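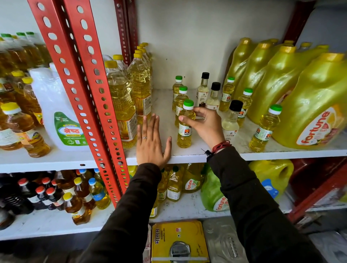
Chiamaka Edet wants to know why the same shelf job has to be done 40 times when it looked fine the first time. Fair question, we get it most weeks. Answers to that and the rest below, will tidy this page up when there's time.

Why so many repeats?
One good take teaches the model one good take. Bottle a bit further back, other hand, different neighbor on the shelf, that's what we're after. Vary it. Don't try to be perfect.

How long is a clip?
Up to 40 seconds. One task per clip. Reach, grip, move, let go, done. If you go over, stop and start a new one, don't rush the end.

Which hand?
Whichever you'd use at home. Lefties please stay lefty, we're short on you.

Do I have to take off rings, bracelets, watches?
No. Long sleeves fine too. Gloves only if the task sheet says gloves.

I dropped something / grabbed the wrong bottle. Delete it?
NO. Keep it, tag it "slip" and carry on. Slips are useful, the Plelow model has to learn what a bad grip looks like as well. Only bin a clip if a stranger's face is in it.

Customers keep walking in. What now?
Pause. Let them shop, it's their store. Resume when the aisle is clear. Faces get blurred at upload but we'd rather not have them at all.

Can I do cooking oil all day?
Max 70 clips per product group, then switch. Last batch had 200 oil clips and hardly any rice and the model started treating every bag like it had a neck. Noemi Lindqvist is still sorting that out.

Do I need to read the labels out loud?
Only if the sheet says "narrated". Any language you like. Say what you're picking up as you pick it up, not after.

What do I write in the notes box?
Verb and thing. "Pick small bottle, middle shelf." Not "did task 3". If there's several the same, say front or back.

My upload is stuck at 103.
Known problem, the Qaisi app counts the calibration clips too. Close it, reopen, wait. Dont reinstall, you will lose the queue.

When do I get paid?
Friday after the batch is checked. Rejected clips come back with a reason and you get one redo on each.

Who do I ask?
Store access: Ekene Ugwu. App stuff: Noemi. Pay: Adaeze Ibrahim, and put your batch number in teh subject line please.

Last updated November 2019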